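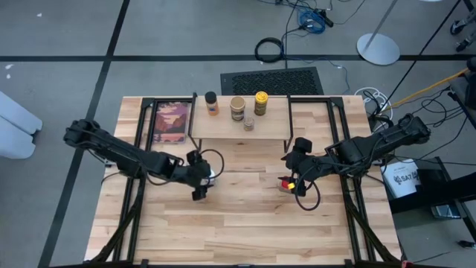 Eluned Gittins wrote to ask whether the words on screen can be turned off while the songs keep playing. They can, and step 4 covers it.

Parri Sing-Along Player: playing a story disc

Before you start, connect the player to the television and switch both on. Discs from the Cidari series hold up to 7 songs each, with a spoken story between them.

1. Press Open and place the disc in the tray, label side up.
2. Press Close. The menu takes nearly a minute to load the first time.
3. Choose Whole Story to play everything in order, or Songs Only to skip the talking.

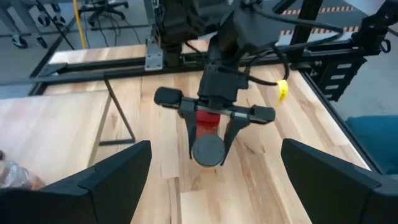
Songs Only also leaves out the opening titles, so the first tune begins straight away. The player remembers this choice until you change the disc.

4. To hide the words, press Words on the remote control. Press it again to bring them back.
5. To repeat a song, hold Again until a small arrow shows in the corner of the screen.

Note: Discs sold before January have no Songs Only choice. Use the Next button to move past the story parts.

Caution: Do not move the player while a disc is turning. This can scratch the disc.
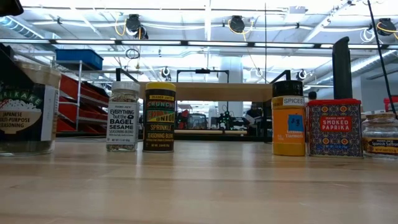 Setting a parent code

1. Open Settings and choose Parent Code.
2. Enter 1000, the code set at the factory.
3. Type your own four numbers twice and press OK.

If you forget the code, enter 2499 with the tray open. This also clears your saved volume limit.

Stusine, November 2022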